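Automated street inspection: what happens to the walking crew?
Posted by Jennylyn Soriano

Our road maintenance office in Storndale is moving condition surveys to a ground robot with Woltero software. We have 3 inspectors who walk the streets with clipboards. Does the robot replace them, or does the job change?

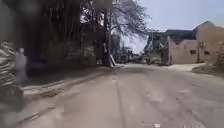
Virgilio Enriquez
Inspector hours shift from walking to review. Ours went through the same change in January. The software flags segments and a person confirms each one. Dust over the pavement, with tire tracks running through it, still needs a human call on what is underneath. Allow 2 weeks of training per inspector.

Danilo Bautista
depends on your contract. ours cut one position

Nele Jacobs
Agree with Virgilio on review time. At Pralton we process 425 segments per shift, and broken concrete is the easy class.

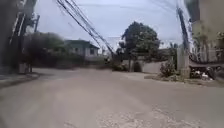
Debris near the curb is harder, so we kept one inspector on foot for rechecks. Put the recheck role in the job description before rollout.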